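June, 4:40 pm, Bondgate room

Spent most of the afternoon thinking about the table again. I still like the cardboard! It's cheap, it's easy on the cloths, and when a patch gets grubby I can cut a new one from the Hirvonen boxes (we have plenty). The tape grid is growing on me too – I know where to put things back down.

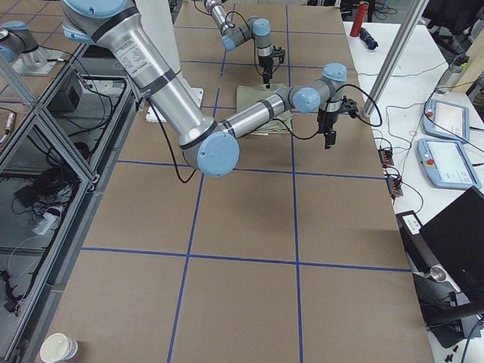 Cardboard top with the blue tape grid, green cloth folded at the far end.

Want to try the olive cloth in a few other squares next, folded and then opened out. Bit of a wish list while I remember: more blue tape, 10 rolls if Stonberg has them, and a proper bin for offcuts. Also the cables over in the side rack are a tangle, so I'll bring velcro ties tomorrow and have a go before lunch.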